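Search this site Search Projects People Archive

Looking After the Dish Cell: A Project Report
Riku Iwasaki and Áine Tully
Project advisor: Kumiko Imai
Last updated: January

1. What we were asked to do

When we took over the dish cell from last year's group, we inherited one arm, one gripper, a box of spare finger pads and a notebook that stopped halfway down a page. The cell is called Bedstead (the first frame it was bolted to came from a bed, or so the story goes), and its job is to move kitchen things between the counter and a drying rack. Our project had very little to do with teaching it new tricks. We were asked to get it set up properly, keep it healthy for a term, and write down how we did it so that the next pair would have an easier start than we had. We learned a great deal from such a humble-sounding assignment, and we had a lovely time doing it!

2. Laying out the counter

We began with the layout, because the old notebook said only "put the dishes in the usual places." We spent a whole afternoon arguing kindly over what the usual places might be. In the end we settled on keeping the plate well away from the rack, with the blue cup and the yellow bowl back toward the wall, and the little food block in front of them.

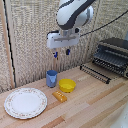 The cable was our next worry. Arnaldo Macedo, who built the first version of the cell and was generous with his time, told us that most of the odd stops he remembered came down to a cable being tugged at the far end of a reach. So we moved the arm by hand through every corner of its range and watched the slack the whole way. It needed two new ties and a slightly longer loop near the wrist. After that we ran the arm at reduced speed with no gripping at all until we were both comfortable standing back from the stop button.

3. Checking the wrist camera

The wrist camera had been refitted over the summer, and its mounting screws were finger-tight at best. We snugged them down, wiped the lens with a dry cloth and then repeated the camera calibration from the beginning — a slow job, and one we got wrong the first time by using the settings file from the old bracket.

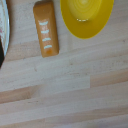 With the right file loaded, we compared where the software thought each item was with where a ruler said it was. Our first set of readings was off in the same direction every time, which pointed to the bracket sitting slightly turned. Áine loosened it, squared it against the flange and tightened it again, and the second set came out much better. We now keep the camera check on a card taped inside the cabinet door, and we do it before anything else in the morning.

4. Fingers and pads

The pads were the part we fussed over most. The ones we inherited had gone shiny, and thin-rimmed dishes would slide in the grip if the arm sped up too early. We ordered replacements from Hasteck, cleaned the old glue off the fingers (this takes far longer than you would think) and let the new pads set overnight before closing the gripper on anything.

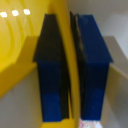 We then ran 50 bowl lifts with the new pads and wrote down every one. The bowl slipped 2 times, both early on, when the closing force was still at its old value. Raising it a little cured the problem, and we went no higher for fear of marking the plastic. The cycle counter read 2742 when we changed the pads, and Riku has written that number on the card as well, so the next pair will know how long this set lasts.

5. What is left over

We never did find the cause of a faint click at the wrist when the arm is cold. Katsuhiko Amano listened to it with us and suspected the joint cover, so that would be our first place to look. There are spare pads in the drawer marked Jirenico (the label is from an older box, please ignore it), along with the hex keys and the bracket drawing. The card on the cabinet door is up to date as of this report, and we have left plenty of blank lines at the bottom.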